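The Flarnley 800 Table Linen Press

Price: $67 a month on the rental plan, or ask me about buying one outright
Availability: in stock at the Geritley shop, ships in June

I've been pressing napkins for a living long enough to be picky, and I still get a little giddy when one of these comes in! The Flarnley 800 is a flatbed steam press made for small restaurants, caterers and anybody who does a lot of table linen but doesn't have room for a big roller ironer in the back. I ran one myself for two summers before I started selling them, so most of what follows is from my own bench (and my own scorched tea towels).

What it does well

Napkins, mostly. You can lay two standard dinner napkins side by side on the bed, bring the top down, count slowly to ten and they come out crisp enough to fold into anything you like. Runners are easy too, you just feed them along as you go. Linen blends love this machine. Pure cotton wants a spritz first, and I keep a spray bottle hooked on the side rail so I don't have to hunt for it.

Tablecloths take some patience. Fold the cloth in half lengthwise, press one side, flip it, press the other, and then work out the center crease by hand at the end. It's slower than a roller, no way around that, but I did every cloth for my niece's wedding on one and was done before lunch.

The details

Bed width: 25 inches
Bed depth: 21 inches
Heat settings: low, medium, high, plus steam on or off
Water tank: lifts out from the left side
Cord: exits at the back, so leave a hand's width from the wall
Cover: removable felt and cotton, ties underneath

Things I'd change

The beep. Oh, the beep. It goes off every time the press has been closed a bit too long, and there's no volume control. The older model let you switch it off with a little slider and I wish they'd kept it. I'd also like a longer handle — shorter folks end up leaning in with their whole shoulder by the end of a shift.

The tank is on the small side if you leave the steam on all the time. I fill mine whenever I stop for coffee and that works out fine. Use distilled water if you're on a well. Our water in Geritley is hard as nails and I ruined a set of white napkins with brown specks before I learned that one.

Covers and extras

Kinyua makes the replacement cover I like best. It's thicker than the one in the box and the ties stay put. Get two, and wash one while the other is on the press. Don't put starch straight on the cover or you'll be scraping it off with a plastic spatula, and yes, I've been there.

The Faltton rolling stand fits under the press without any drilling. Lock both front casters before you pull the handle down! It comes flat and takes a screwdriver and a bit of muttering.

Rental and returns

The rental price includes one cover and a tune-up every June. If you decide to keep the press, whatever you've paid in the first three months comes off the purchase price. Returns need the original tray that sits under the tank, so please don't toss it with the packing foam. 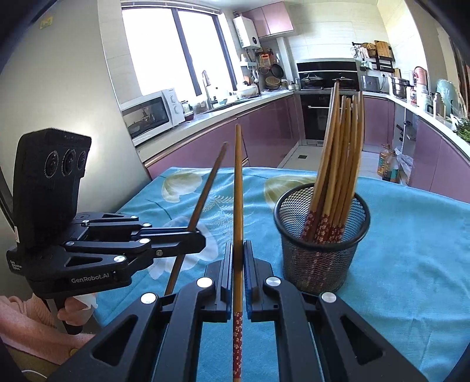 Pickup is from the side door on weekday mornings, and bring a second person if you can, it's an awkward thing to carry down a ramp. I can deliver inside town for a small fee and I'll stay long enough to press the first few napkins with you. Bring out your worst ones, the ones that have been balled up in a drawer since Thanksgiving.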